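3. Low Tables and Floor Sitting: How People Settle In to Work
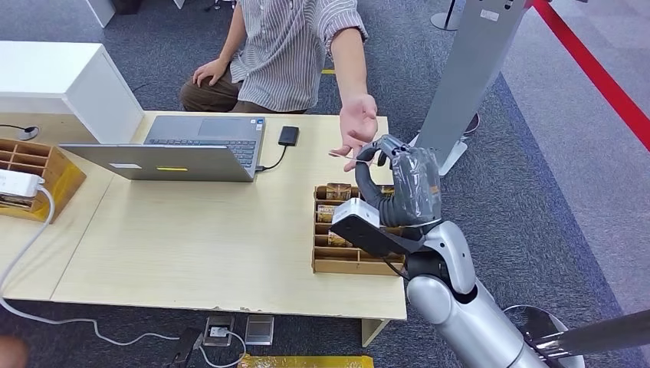 Figure 1. Working at a low table. The sitter kneels behind the tabletop, one hand resting on the thigh and the other extended over the table; an open laptop and a compartment tray share the surface.

Low tables have a bad name in the workplace literature, where they mostly turn up as a cause of sore knees. We came to them from the other direction. In the Marngate homes and workshops we visited, people kept choosing them, often with a perfectly good desk a few steps away, and we wanted to know what the low table was doing for them. This section looks at posture first, then at how things get laid out on the tabletop, and last at the small trays and dividers that turned out to matter far more than we had planned for.

3.1 Kneeling as a working posture

Figure 1 shows the posture we coded as "kneel, one hand parked." The left hand lies flat on the thigh and the right goes out over the table. We love this posture, partly for how ordinary it is. It was the most common starting position in our diary material, and it appears in the notes of both coders from the very first Wednesday session. The parked hand is easy to overlook. Our first coding sheet had no box for it at all, and it was Alistair Chisholm who pointed out, on reading the early notes, that we were writing "left hand idle" over and over when the hand was plainly doing something for the sitter.

What it does seems to depend on reach. When the working hand stays close to the body, the other hand wanders: it holds a cup, smooths a sleeve, props the chin. When the working hand goes out over the table, the other comes back to the thigh or presses down on the table edge. Several diary writers described this without being asked. One wrote, "I lean on my own leg so I can get to the far side." Another called it "my kickstand," a name that the coders took up with great delight and used for the rest of the project.

We logged 1577 reaches in full, each with a start posture, an end posture and a note on the resting hand. The log does not record force, and we make no claim about how much weight the resting hand takes in any given case. A hand laid flat on a thigh may be bearing weight or may simply be lying there, and a still photograph will not settle it. What the log does give us is the pairing of one hand's position with the other's, and that pairing was strong enough that both coders began to predict it before they looked.

Kneeling was also a good deal less fixed than the word suggests. Diary writers knelt, sat back on their heels, swung their feet out to one side, went up on their knees to reach something, and came down again cross-legged. Office chairs hold the hips in one place and let the back do the moving. On the floor the hips are free to travel, and they do. We would encourage anyone who studies seated work to spend a morning watching people on the floor — it is a lively business, and there is much more of it than a posture chart can hold.

3.2 Who gets the near edge?

A low table is usually a small table, and everything on it is in competition for space. We were curious about which things ended up where, and whether people who shared a table agreed on it.

The laptop was the great divider. In Figure 1 it stands open toward the sitter, with the back of its lid to the other side of the table, and a black cable curves from its side to a small external drive lying flat beside it. This is a layout we saw again and again in the mixed-work group, by which we mean people who go back and forth between a screen and something they handle. The open lid makes a wall. Whatever is beside the laptop can be reached by anyone at the table, and whatever sits behind the keyboard side belongs, for the time being, to one person. Diary writers who shared a table were well aware of this. They spoke of "my side of the lid," and one pair in Oten had a standing rule that the lid came down at meals.

External drives, chargers and their cables raised a smaller but very persistent issue. On a desk, a cable drops over the back edge and is forgotten. On a low table the floor is so close that a dropped cable lies where people kneel, so it tends to stay up on the surface. We found three habits for dealing with this. Some writers coiled the spare length and tucked it under the laptop. Some ran it along the far edge. A third group, the largest, let it lie in whatever curve it liked and worked around it. We had expected complaints from this third group and found almost none. A loose cable seems to be treated as a soft border, and small objects are set down on one side of it or the other.

Table finish came up in the diaries too, though we had not asked about it. Writers with pale wood-grain tops, like the one in Figure 1, said they could find small dark parts on them quickly and lost light ones. Writers with dark tops said the reverse. This is hardly news, but it fed straight into the use of trays, and we now think that we should have recorded top color from the start.

3.3 The compartment tray

The object we most enjoyed studying was the shallow divided tray. The one in Figure 1 is light brown plywood, laid out in rows of small rectangular cells. Trays of this general sort were in use in all three of our sites, for beads, screws, seeds, sewing notions, printing type and game pieces, and in one household in Kakance for a very serious collection of buttons.

We began with the idea that a tray is for sorting. People put like things together so that they can find them later, and the cells hold the groups apart. That is certainly part of it. But the diaries describe at least as much use of trays for holding work that is halfway done. A cell would take the two screws that came out of one hinge. The next took the two from the other hinge. These screws were identical and would have been in one cell under any sensible sorting plan; they were kept apart so the person could remember a sequence. Lévesque, our third site, gave us the best run of this kind, a clock repair spread over several evenings, in which the cells of a tray were filled from left to right and then emptied from right to left.

We call this "place-keeping," and we separate it from sorting in the coding. Of the 465 tray episodes in the diaries, many mixed the two, and the coders were told to mark both when they were in doubt. The mixing is interesting in itself. A typical tray had a settled end, where the contents stayed the same for weeks, and a busy end nearer the working hand, where things came and went. People were very clear about which end was which. They were also quick to notice when somebody else was not.

Depth matters here. A deep box with dividers hides its contents from anyone sitting upright, and a person has to stand or tip it to see into the corners. A shallow tray on a low table is a different thing altogether. The sitter's eyes are well above it, the whole grid can be read at a glance, and fingers can go into a cell and out again without much hunting. Writers who moved a tray from a low table up to a kitchen counter reported that they used it less for place-keeping and more for plain storage. We had 12 such moves in the diaries, too few for a firm finding, yet they all lean the same way and we would be thrilled to see someone follow it up.

Cell size was the other point on which writers had strong opinions. Small cells are good at keeping things apart and poor at giving them back. A fingertip that fits a cell may leave no room to pinch, and people came up with all kinds of answers: sliding the piece up the wall of the cell, pressing down on one end so the other tips up, wetting a finger, tilting the whole tray into the palm. Chisholm has suggested that the tilt is the low table's own technique, as it calls for both hands and a clear space in front of the body, and kneeling provides both. We think he is right. The tilt was rare among those diary writers who worked at standing height.

3.4 Handing things across

Low tables are also social. Two people can be on opposite sides and still be within arm's length, and a good many of the reaches in our log ended over the middle of the table or beyond it. The reaching hand in these cases was seldom held out stiff. Coders noted fingers loosely curled and the palm turned a little upward, the same shape as the right hand in Figure 1, and they found it before giving, before taking, and in plain gesturing while someone talked. For that reason we stopped trying to code intent from hand shape after 5 sessions and coded position only.

Trays tended to sit in this shared middle ground or just off it. A tray placed there can be filled from one side and emptied from the other, and some pairs did precisely that, with very little talk. One Oten pair sorted a spring's worth of seed in March this way, each keeping to one long side of the tray. When we asked how they had divided the cells between them, they had no ready answer, and each then pointed to the same middle row as the one they shared.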